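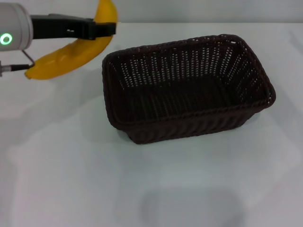 Yaqin Wan me preguntaba hace unas semanas si una cesta oscura no acaba haciendo que la fruta se vea triste, y si no sería mejor gastarse el dinero en un frutero de cerámica de los de toda la vida. Le contesté que ya le diría algo cuando llevara un tiempo con ella. Han pasado siete semanas y ya puedo responder con más detalle.

La cesta es la Britivska rectangular, de trenzado marrón muy oscuro, casi negro. Tiene las esquinas redondeadas y los lados se abren un poco hacia arriba. La compré en Skovico, en el pasillo de menaje, después de descartar un frutero de alambre de Kuusisto que me gustaba más en foto que en la mano. No buscaba nada especial. Quería algo donde dejar los plátanos, las manzanas y algún limón sin que rodaran por la mesa.

Sobre el color: en mi mesa blanca queda bien. El contraste es fuerte, y con un plátano amarillo al lado todavía más. En una encimera de madera oscura o de granito negro seguramente no la elegiría, porque se perdería bastante. A la fruta no la veo triste. Las ciruelas y las uvas negras sí se confunden un poco con el fondo, así que a Yaqin le doy la razón a medias.

El trenzado está apretado. Eso tiene una parte buena y otra no tanto. La buena es que no se enganchan los rabitos de las manzanas ni se marcan huecos en la fruta blanda, cosa que sí me pasaba con el frutero de alambre que tenía antes. La menos buena es la limpieza. Las migas y el polvillo de las cebollas (sí, también la he usado para cebollas) se meten entre las tiras y hay que sacarlos con un cepillo pequeño. Con un paño húmedo se limpia la superficie, pero no lo que queda dentro del trenzado. En la etiqueta recomiendan no sumergirla y no la he sumergido.

Pesa 781 gramos en mi báscula de cocina. Se levanta con una mano cuando está vacía; llena de naranjas, mejor con dos. No lleva asas, y las eché en falta los primeros días. Ahora la cojo por los bordes y ya está, aunque para llevarla de la cocina al comedor unas asas laterales serían más cómodas.

La base apoya plana y no baila. No he visto marcas en la mesa, y la muevo todos los días para limpiar debajo. Si alguien la quiere para un mueble lacado o delicado, yo pondría unas almohadillas de fieltro, que vienen sueltas en cualquier ferretería.

En cuanto a los plátanos, que son lo que más compramos en casa: un racimo normal cabe tumbado con la curva hacia arriba, y queda sitio para manzanas o mandarinas a un lado. No los pongo debajo de nada. Con el calor de estos días maduran igual de rápido que en cualquier otro sitio, así que de la cesta no hay que esperar milagros en ese aspecto. Si alguien quiere colgarlos, existe un soporte con gancho de Bokora que se vende aparte. Lo tuve una temporada y ocupaba más de lo que ayudaba.

Hay un detalle que no me convence. En una esquina, por la parte interior, sobresalía la punta de una tira y raspaba un poco al pasar el dedo. La recorté con unas tijeras de uñas y no se ha deshecho nada. Conviene pasar la mano por dentro antes de meter melocotones o cualquier cosa de piel fina.

He visto que también la usan para el pan. Yo lo probé con una servilleta de tela puesta en el fondo y funciona – sin la servilleta acabas otra vez con el cepillo. Para una barra entera se queda corta; para panecillos o rebanadas va bien.

El precio me parece correcto sin ser una ganga. Hay otra medida más pequeña en la misma tienda, pero para una casa de cuatro personas se llenaría con la compra de un día.

Puntos a favor: trenzado firme, base estable, buen tamaño para fruta variada.

Puntos en contra: sin asas, cuesta limpiarla a fondo, algún remate mejorable.

La volvería a comprar. A Yaqin, que tiene la encimera negra, le diría que mirase antes si la hacen en un tono claro.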